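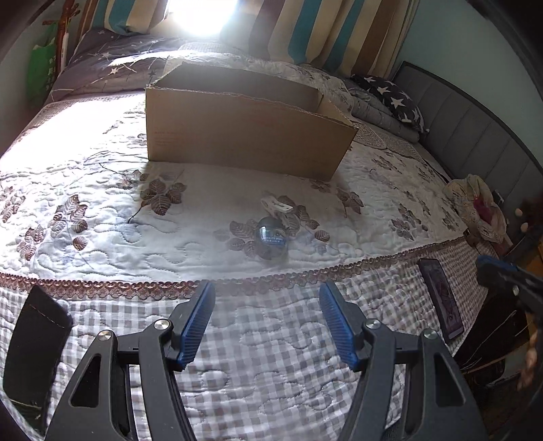 Narwood Textile Study Group, Household Linens Section

Bedspread

A bedspread is the outermost cover of a made bed. It differs from a coverlet mainly in drop, the distance the cloth hangs below the top of the mattress. A coverlet stops a short way down the side; a full bedspread reaches nearly to the floor. Shorter covers are often paired with a bed skirt, which hides the base.

Quilted bedspreads have two outer layers with a filling between them, held by stitching. Stitch lines may follow the printed pattern or run across it in swirls, diamonds or channels. Lace, binding or fringe may finish the edge.

The Gelleo mill at Arkumville wove plain and printed spreads on 20 looms. Its surviving pattern book, cataloged by Yasaman Kiani, lists 237 designs, most of them leaf or flower motifs. The Stanciu collection holds a further 576 samples, many without labels.

See also: Coverlet; Dust ruffle; Quilting

Contact the section | © Narwood Textile Study Group | Back to top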